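Liner thickness, continued

After the March post I weighed the household waste again, this time by room. The kitchen bin accounts for most of the mass, as expected. The bedroom bin produces paper, tissues and thread, and a full bag rarely passes 500 grams.

That matters for gauge. The Hosis liners I buy come in two weights, and I had been using the heavier one everywhere. At 30 bags a roll the light ones are cheaper, and none has split upstairs so far — the kitchen is another matter.

Folding the liner well over the rim does more than thickness does. A short overhang slips once the bag settles.

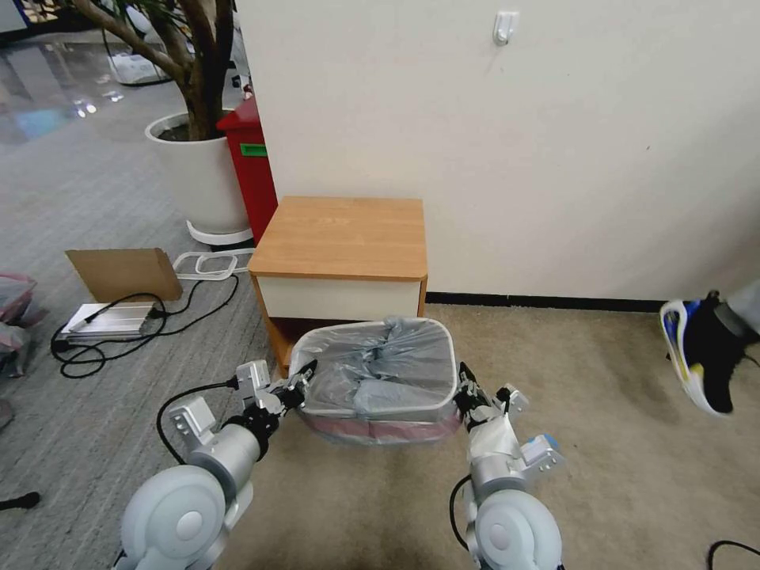
Bedroom bin, gray liner folded over the rim.

Pacita Mangubat wrote to ask about paper liners. I tried 2 in the kitchen and both failed at the base seam. Compost caddy figures next.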